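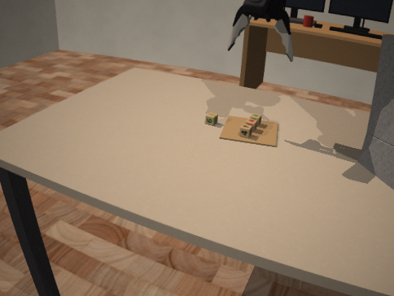 Pale tabletop over wooden parquet, computer rendering.

Parquet care in the Grekerus building: humidity limits and the refinishing schedule

January 12, 2024

The annual moisture survey of the parquet at Grekerus is complete. Readings were taken with a pin meter at 13 points on the ground floor and 11 on the upper floor. All upper-floor readings fell within the accepted range. On the ground floor, six points along the north wall were below it, and the gaps between blocks there are wide enough to admit a feeler gauge.

Wood flooring shrinks across the grain as it loses moisture and changes very little along the grain. In a checkered layout the direction of the blocks alternates, so movement is spread over many small joints and no single line opens far. The drawback is that each joint collects grit. Grit is the main cause of finish wear in the Kokov corridor, where the coating has gone through to bare wood near the stair door.

The heating set point will be lowered at night until the end of the season, and two humidifiers will run on the ground floor. Gaps will not be filled during the winter. Filler placed in a dry joint is crushed when the blocks swell again, and the pressure can lift the edges. Joints that remain open in September will be measured again and filled then with a flexible compound.

Refinishing is planned for 700 square feet, covering the Kokov corridor and the adjoining landing. Chowdhury Flooring will do the work with a water-based product from Damidix. The sequence is a light screen, vacuum, tack cloth and two coats. A full sanding was considered and rejected — the wear layer has been sanded before, and what is left above the tongue should be kept for a later cycle.

Occupants are asked to observe the following until further notice. Clean with a dry microfiber mop or a vacuum with a soft head. Do not use steam or oil soap. Steam drives water into the joints, and oil soap leaves a film that prevents a new coat from bonding. Replace felt pads under table and chair legs when they become hard or flat, and lift furniture when moving it. Rugs with rubber backing should be taken up, as the rubber can discolor the finish.

Loose or hollow-sounding blocks can be reported to the building office with the room number and the distance from the nearest wall.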